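Textiles for Theatre Wardrobe: notes to go with session 4
Black, and why it's never just black

Right, these are the notes I promised after we ran out of time last week. They're longer than what I say in the room, because I tend to wander off when I talk and I'd like you to have the bits I skipped. Bring them with you, scribble on them, and if anything is wrong tell me and I'll fix it for the next lot.

We'd got as far as dyes that go on easily and come off easily. Black is the awkward one. For a very long time there was no single stuff you could put in a pot that gave you a proper deep black on wool, let alone on linen. Dyers got there by piling things up. You could dye the cloth a strong blue first (woad, or indigo later on) and then go over it with madder red and something yellow, and if you did it well you had a black that lasted for years and cost a fortune. Or you could take the cheap road, which was tannin and iron: oak galls, or bark, plus iron salts. That gives you a black quickly, but the iron slowly eats the fibre. If you've ever looked at an old tapestry or an embroidery and seen that the dark outlines have dropped out while the colours are still sitting there quite happily, that's your iron black. It has rotted away on its own.

Logwood came across from Central America in the sixteenth century and changed the sums. Chips of the heartwood, boiled up, and with the right metal salt you get purples, greys, or black. It had a bad name at first for fading, and some of that was fair. With practice it got much better, and people went on using it on silk long after the man-made dyes arrived. 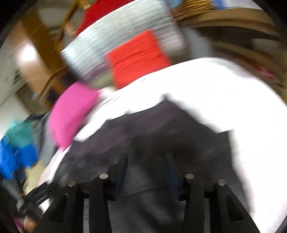 Then we get to aniline black, in the 1860s, which I think is the best story of the lot. It isn't really put on the cloth as a finished dye at all. It's made inside the cotton, by oxidising the aniline right there in the fibre, so once it's in, it's in. Lovely deep colour, hardly shifts in the wash. The early versions had a habit of turning green over time, and if the process was badly run the acid weakened the cotton. You'll meet it in old umbrellas and linings. After that come the sulphur blacks, from the 1890s on, which are still about and still cheap, and which give you that slightly soft, worn look on workwear when they start to go.

So much for history. What does it mean for you, standing in a wardrobe store with a rail of "black" trousers that are plainly five different colours?

First, look at everything in daylight if you can possibly manage it, and then again under the sort of lamps the show will use. Two blacks that match beautifully by the window can split apart under warm stage light, one going brown and the other going navy. The word is metamerism. You don't need to spell it, I only want you to expect it! I once dressed a whole chorus from two suppliers, Multetti for the jackets and Gimari for the trousers, and in the workroom I was terribly pleased with myself. Under the lamps the trousers were purple. We had 39 pairs of them. I re-dyed the lot in May with every window open, and I don't recommend it.

Second, texture matters as much as dye. Velvet looks blacker than satin cut from the very same dye bath, because the pile swallows the light and the satin throws it back at you. Wool sits somewhere in between. If you're stuck with two blacks that disagree, put the shinier one where it moves and the flatter one where it hangs still, and most audiences will forgive you.

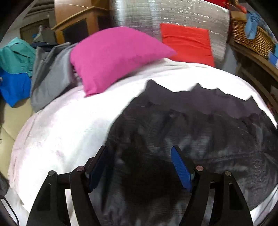
Third, sort before you wash, and sort by how the dye behaves as well as by shade. Anything black and new gets washed alone at least twice, cool, inside out. Do the rub test first: damp white cotton, press it firmly on an inside seam, rub ten times, look. If it comes up grey you've got loose dye, and you must keep that piece off anything pale. It's so easy to forget this when you're laying things out in a hurry, and I've done it myself, a big black garment put straight down on a white sheet, just as you see on the bed here. With dry, well-rinsed cloth you'll usually get away with it. With a damp one you may be buying a new sheet. An old dark towel in between costs you nothing, so get into the habit.

Fourth, write it down. Keep a swatch card for every black in your store with the maker, the fibre, the date you got it and what it did in the rub test. The Tollow cards with the punched corner are good, but a shoebox of index cards does just as well. Mine have two columns for light, one for window and one for lamp, and I staple the swatch by one corner only so you can lift it and look at the back.

For next time

Please bring two black things from home that you think match, and be ready to be disappointed. Have a go at the rub test on both and stick the cotton into your notebook while it's dry. If you'd like to read ahead, the Hong dye leaflet in the blue folder has a decent page on sulphur blacks, though skip the bit on mixing quantities until we've done the safety session.

We start at 10 and the kettle goes on a bit before that. Aprons, please, and nothing you're fond of underneath.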